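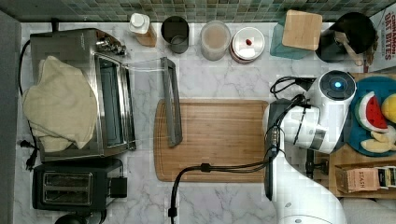

Do I have to have worked with a real arm before, or is simulation enough? a reader wrote under the first version of this post, adding that the word "experience" in robot job ads usually scares off half the people who could do the work.

Fair point, and I've rewritten the ad. Simulation is enough. If you've only ever moved a simulated arm around a simulated table, please write to me anyway! You'll get plenty of time on real hardware once you're in, and the first couple of weeks are mostly you and me side by side at the bench.

So, the job. I run the motion software at Girkevach, a small robotics shop in Dallberg, and I need a part-time developer for planning and perception on our kitchen work. It's 26 hours a week, starting in December, and you can spread the hours however you like as long as we overlap a bit in the mornings (I'm useless after four, so mornings are when you want me).

Most of your time would go into Ollov, our planner. Ollov takes a goal pose for the gripper, whatever perception believes about the counter, and comes back with a path the arm can follow without bumping into things. It's good at big open moves and pretty bad at tight ones. Getting a fingertip in next to an appliance is where it falls over: the planner pads every obstacle by the same margin, the padding eats all the free space, and you get "no path found" for a move any person can see is fine. I've got a branch where the padding shrinks as the arm slows down. It works in simulation and I don't trust it yet. Finishing that branch would be your first project.
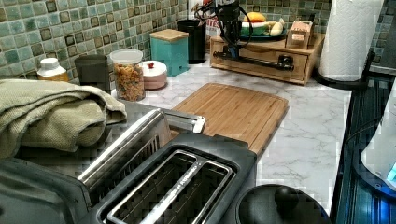 Gripper and toaster at close quarters.

The second chunk is perception. Our cameras run at 60 frames a second and the scene model gets 60 milliseconds to update, so it's always picking which frames to skip, and it doesn't always pick well. Shiny metal gives us holes in the depth data. Cloth is worse, because a rumpled towel gets modeled as a solid lump and then Ollov politely plans a huge detour over it. I'd love somebody who gets annoyed by this sort of thing and wants to sit down and fix it.

Then there's the tooling. We keep every run in Cuadros, our log viewer, and as of this morning it holds 3,494 of them. You can scrub through a run and see the planned path and the joint positions on one timeline. What you can't do is search for "all the runs where the planner gave up near an obstacle," so I end up opening logs one by one with a cup of coffee. Please come and write me that search. I'll be so grateful.

What you'd need:

Solid Python, plus enough C++ to read somebody else's and change it without fear
Some practice with motion planning, from a class, a hobby project or a job
Comfort with coordinate transforms (you will lose an afternoon to a flipped axis, we all do)
Patience for bugs that only show up on the real arm

Nice to have: depth cameras, point clouds, collision checking, any kind of web front end for Cuadros. I don't care about degrees and I won't ask about yours.
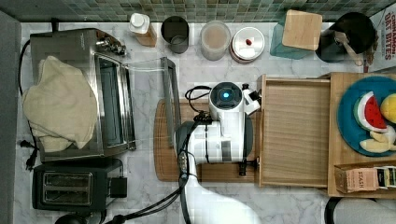

Arm over the cutting board, blue light on.

Some stuff people ask me. Can it be remote? Partly. Tooling and simulation work you can do from your couch, but I'd want you in Dallberg for at least half your hours, because debugging an arm over a video call is miserable. Is there on-call? No. Will you have to write papers? No, but if you want to write one I'll cheer you on and read the drafts.

There's no whiteboard interview. I'll send you one log from Cuadros where the planner did something silly, you take an hour or so with it, and then we talk about what you think went wrong. You don't have to find the cause. I want to hear how you go looking for it, and you can use any tools you like.

To apply, send a short note through the jobs form on the Girkevach site with "Ollov" in the subject line. Tell me about one bug you chased and how you caught it (or didn't). A link to some code is great if you have any you can share, and a resume is fine but keep it to a page. I'm reading applications until Nov 13, 2022, and I write back to everybody, though it sometimes takes me a few days.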